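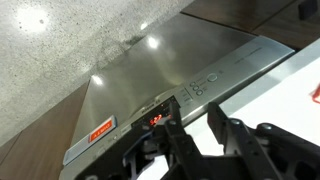
Manual Filter Coffee Equipment for Shared Kitchens: Product Review

Nedport Facilities Services
Published 5 May 2019
Prepared by Ineke Cuypers and Niilo Pelkonen

1. Scope

The present review concerns the filter coffee set supplied to the Skatance kitchen by De Bruijn. The set consists of a glass pour-over carafe with a wooden collar, a reusable metal mesh filter, a black digital kitchen scale and an electric grinder with a conical bean hopper. It was assessed over five weeks of ordinary use by the 19 members of staff who share the kitchen. Cleaning was included in the assessment, and the suitability of each item for the existing dishwasher was considered.

Kitchens with a contract coffee machine are outside the scope of the review. Readers responsible for such kitchens should consult the separate note by Perla Gallegos.

2. Carafe

The carafe is a single piece of glass, narrow at the waist, where a light wooden collar is held in place by a thin dark leather cord. The collar allows the vessel to be lifted and poured while full. Reviewers with smaller hands found the grip secure. One reviewer, Nathalie Boersma, reported that the cord worked loose after repeated removal for washing and had to be retied, and the same observation was made by two others in the fourth week.

Pouring is good. The glass does not drip if the carafe is brought upright briskly, although a slow return leaves a trickle down the outside which will reach the wood in time. The collar should be removed before the glass is washed. It must not be left to soak.

The carafe retains heat poorly. Coffee intended for a meeting should be transferred to an insulated jug as soon as brewing is complete. No jug is included in the set, and in our opinion one ought to be.

3. Mesh filter

The metal filter sits in the mouth of the carafe and requires no paper. The resulting coffee is heavier than paper-filtered coffee and leaves a fine sediment in the last cup. Opinion among staff was divided on the matter. Those accustomed to a cafetière had no complaint; Amber Boersma, who had previously used paper at the same counter, asked for its return.

Paper filters may be used in the same carafe, and the kitchen now keeps a small stock of them beside the tea.

The mesh should be rinsed directly after use. Grounds left to dry in it are troublesome to remove, and a soft brush is needed at the seam. Used grounds are to be emptied into the food waste caddy and not into the sink.

4. Scale

The scale is flat, plain and large enough to take the carafe without overhang. Readings were consistent throughout the trial. The dose adopted for a full carafe was 42 g of coffee, which most users considered satisfactory. A printed card giving the dose has been fixed inside the cupboard door.

Two shortcomings were recorded. The scale switches itself off during a slow pour, with loss of the reading, and this was the most frequent complaint received. Its surface also shows every splash and needs wiping after each brew. 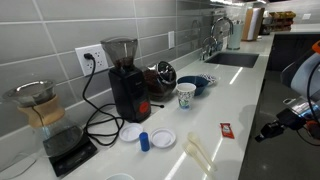 Filter coffee equipment on the kitchen counter, with the sink beyond.

5. Grinder

The grinder was the item most appreciated by staff and the one that gave rise to the most correspondence. It produces an even, medium-coarse grind suited to the mesh filter, and the clear hopper allows the supply of beans to be checked at a glance. The round red control at the front is easily found and was understood by all users without instruction.

Noise is considerable. Colleagues in the room adjoining the kitchen could hear the grinder with the door closed, and it has been agreed that it will not be operated while that room is booked for interviews. A quieter model by Skiltent was considered at the time of purchase but was unavailable before July.

The mains lead is longer than the position requires. In a kitchen where the socket is directly above the worktop, as at Skatance, the surplus lies across the counter between the scale and the grinder, where it is apt to be caught by a sleeve or by the base of the carafe. A cord tidy should be fitted at installation. We also advise that the grinder be placed at the greater distance from the sink that the lead permits.

Beans are best kept in a closed glass jar and added to the hopper in small quantities. Filling the hopper on arrival of each delivery, as was done in the first week, gave noticeably stale coffee by the end of it.

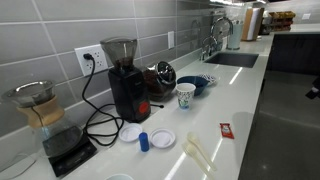 The space required by the whole set should not be underestimated. The equipment itself is compact, but the brewing position attracts cups, lids and other small articles, and a clear area in front of the scale is needed if water is to be poured safely from a kettle. Where a kitchen offers only a short run of worktop, the set will compete with food preparation. The white quartz surface at Skatance has wiped clean without difficulty, and coffee splashed on the grey wall tiles was removed with a damp cloth. The pale grout lines need closer attention, and the cleaning contractor has been informed.

6. Cleaning and the dishwasher

The kitchen is fitted with a built-in dishwasher with a brushed steel front and a control strip carrying a large round button, smaller buttons and a red digital display. It was used during the trial for cups and bowls. The supplier's leaflet permits the carafe to be machine washed without its collar, but our reviewers preferred to wash it by hand. The narrow waist prevents water from reaching the lower part evenly, and the glass takes up a disproportionate share of the rack.

The mesh filter may be placed in the upper rack. The grinder, the scale, the wooden collar and its cord must never be put in the machine. The grinder is to be unplugged before the hopper is cleaned.

Brushed steel marks readily. Coffee drips should be wiped from the front in the direction of the brushing with a soft cloth; scouring pads are not permitted on any steel surface in Nedport kitchens.

7. Assessment

Carafe: good. Collar cord to be checked monthly.
Mesh filter: acceptable. Paper to be offered as an alternative.
Scale: acceptable. Automatic switch-off unsatisfactory.
Grinder: very good, subject to the remarks on noise and cable length.

The set is approved for kitchens of a similar size to Skatance. Requests should be addressed to Niilo Pelkonen, stating the length of worktop available and the position of the nearest socket.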